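Getting the moisture out: how bedding, bedrooms and humidity interact

Bedding is one of the largest moisture stores in an ordinary house, and one of the least considered. Carpets get surveyed, wall cavities get drilled and roof spaces get inspected, but the mattress, quilt and cover are usually treated as furniture. In building physics terms they are a hygroscopic mass that is wetted from one side every night and given the day to dry.

The wetting is simple enough to describe. A sleeping adult loses water vapour through the skin and in exhaled breath. Part of it goes straight to the room air. The rest passes into the layers next to the body, where it moves outward along the vapour pressure gradient until it reaches a layer cool enough, or tight enough, to slow it down. In winter that layer is commonly the outer face of the quilt or the underside of the mattress. In a humid summer there may be no cool layer at all, and the gradient is so shallow that moisture sits where it was deposited.

Fibre type decides how much can be held before the sleeper notices. Wool takes up close to a third of its dry weight in water vapour at high humidity and still feels dry to the hand. Cotton takes up less, and feels damp sooner. Polyester takes up almost none, so vapour either passes through the gaps between fibres or condenses on their surfaces. None of these behaviours is a fault. They matter when a bed is assembled from layers that work against one another, such as a wool underlay beneath a polyurethane-backed protector, where the wool is isolated from the only source of moisture it could usefully buffer.

Colour and finish have no bearing on any of this, although they dominate most retail descriptions. Weave density does. A tightly woven cover resists both air movement and down leakage, and a heavily filled quilt inside a tight cover dries slowly after washing. Manufacturers publish thread counts more readily than air permeability values, and the two are only loosely related because yarn thickness and ply are counted differently from one mill to the next.

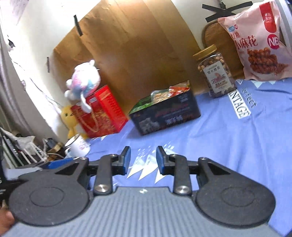

BALLARAT, 26 September 2022

At Rekbridge, a small textile and building materials laboratory on the northern side of the city, the question is approached by weighing. Xolani Ngubane runs the conditioning room, which is held at a constant temperature while the relative humidity is stepped up and down. Samples hang from load cells, and the change in mass is logged until it levels off. The plot that results, a sorption isotherm, shows how much water a material holds at each humidity, and the gap between the wetting and drying curves shows how reluctant it is to give the water back.

"The drying curve is the one people should ask for," Ngubane says. "Everything takes up water quickly. The time to lose it is where the products separate."

The current series covers quilts, covers, underlays and mattress toppers, tested singly and in combination. The upper humidity step is 80 per cent, chosen because mould growth on organic surfaces becomes a realistic prospect when that level is sustained. The test bed itself is a slatted frame with a heated, perforated form laid on it. The form releases a metered quantity of water over a simulated night. The bedding is then folded back or left in place, depending on the schedule, and weighed through the day.

The first finding is unremarkable but useful. A bed made up immediately after the form was removed dried more slowly than one with the quilt folded to the foot, and the difference was largest in the topper. The quilt itself lost its moisture within the day under either schedule. The topper did not always do so, and over successive nights it accumulated water until it reached a new equilibrium well above its starting mass. Domestic advice to air the bed before making it is old, and it is supported by these measurements.

The second finding concerns the base. Slats with open space below dried the underside of the mattress in step with the top. A solid platform did not. Where the platform sat directly on the floor, the interface between mattress and board stayed at elevated humidity through the whole drying period. This is the arrangement most often found in student housing and in rooms where drawers have been built under the bed. A ventilated spacer mat restored part of the lost drying, though less than its makers tend to claim.

Density is the other variable. The Ivley topper, a compressed wool batt at 1600 grams per square metre, is the heaviest sample in the series. The Filip, a needled wool and plant fibre blend, comes in at 532 grams per square metre. The heavier product buffered a single humid night well, with little rise in humidity at the surface. It also took far longer to recover. On the shortened drying schedule, which represents a shift worker's bed used by two people in turn, the lighter product finished in better condition. Neither result can be read from the label of either product.

Climate complicates the matter further. In Darwin during the build-up, outdoor air is so moist that opening a window may add water to the room. In Hobart in winter, outdoor air holds little moisture in absolute terms, and once warmed to room temperature it dries bedding effectively. Most of the country's population lives somewhere between the two, and the right action changes with the season. A cheap hygrometer placed at mattress height gives a better indication than one fixed to a wall near the ceiling. Readings should be taken after the room has been closed for the night and again in mid-afternoon.

Room ventilation has become a more pressing consideration as houses have been made tighter. Older weatherboard houses leaked enough air through floors and around sashes to remove the overnight load without any help. A new bedroom with sealed downlights, gasketed windows and a close-fitting door does not. Undercutting the door or fitting a transfer grille allows an exhaust fan elsewhere in the house to draw air through the room. Split-system air conditioners recirculate indoor air and do not replace it, a point that is still widely misunderstood. They will remove some moisture when cooling, and none when heating.

Plusisness, a consultancy that advises apartment owners on condensation claims, now asks for the bed base type and its distance from external walls at the start of each inspection. Its assessors had found mould behind bedheads in flats where every other surface was clean. The cause was a cold wall, a padded bedhead hard against it and no air path between. Moving the bed forward was sufficient in most of the cases where the wall insulation was intact. Where it was not, the mould returned and the wall had to be opened.

Laundering also figures in the test program. Samples are washed and dried through 6 cycles before the second round of weighing, which is enough to shift the properties of some of them. Felting closes the pore structure of untreated wool. Polyester fill migrates and leaves thin areas that pass vapour readily, beside clumps that do not. Waterproof membranes develop pinholes at the folds. Line drying in moving air gave the most uniform result across the sample set, and tumble drying the least, with the centre of thick items remaining damp after the outer fabric had reached a steady mass.

Ngubane's practical recommendation is to weigh a quilt on a luggage scale after it has been thoroughly dried, write the figure on the care label, and weigh it again after each wash before it goes back on the bed or into a cupboard. If the second figure is higher, there is still water in it. Storage in a sealed plastic bag should wait until the two agree.

The mattress series will be repeated with latex and pocket spring cores once the load cells on the large frame have been recalibrated.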